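Cutlery drainers: one box or two, and do chopsticks go in with spoons?

plandine_1650
Replacing the cutlery drainer in a small kitchen with a speckled red table that doubles as prep space. The box is white plastic with two rows of oval holes in the front, and film still on part of it. I want to settle the layout before anything goes in. Spoons first.

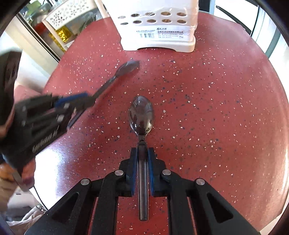 Müzeyyen: Take the film off before you decide anything. Left on, it covers vents and holds water at the base. Then wash the box — new plastic smells. As for layout, spoons bowl up, handles down, one compartment to themselves.

plandine_1650
Film noted. My main concern is chopsticks. Wood in a closed holder goes dark at the bottom end, and I have thrown out two bundles since February for that reason. A holder near the hob gets steam as well.
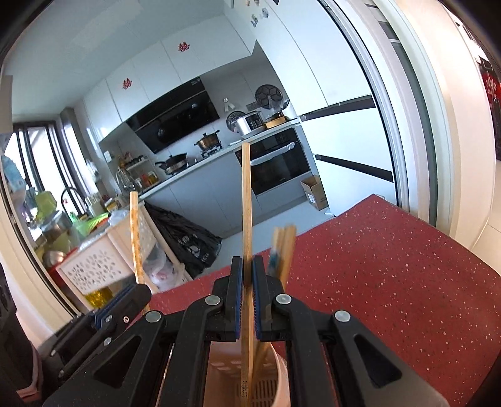
Erdal Sönmez: Steam is a minor factor. The cause is standing water, and the fix is to dry them flat on a towel overnight and only then stand them up. I have used the same set for 4 years that way.

gilix2000
Disagree with Erdal. Drying flat takes up a worktop, and in a small kitchen there isn't one. Thick end down, slotted base, tray emptied daily. Same result.

Erdal Sönmez
Thick end down I accept. The daily tray I have yet to see anyone keep up.

plandine_1650
I have been comparing slotted bases with solid ones. A slotted base drains faster, but thin handles can drop through and lift the box off level.

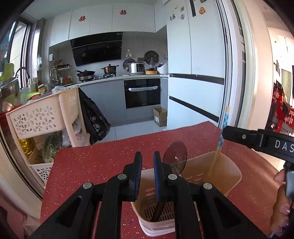

Long wooden handles are a separate problem. They lean, and a light caddy tips if they all lean the same way. I would put them at the back and keep the short metal pieces in front.

klinhom_5
What goes in which side, if the box has two compartments? Metal and tall wooden handles in one, chopsticks alone in the other.

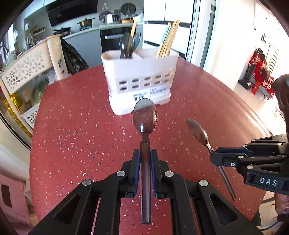

Does the barcode label need to come off? Soak it in warm water with washing-up liquid, then rub with cooking oil if any glue stays behind.

gilix2000
Oil leaves a film of its own. Use surgical spirit and test a corner first.

plandine_1650
Going with two compartments and chopsticks separate. Still undecided on drying flat.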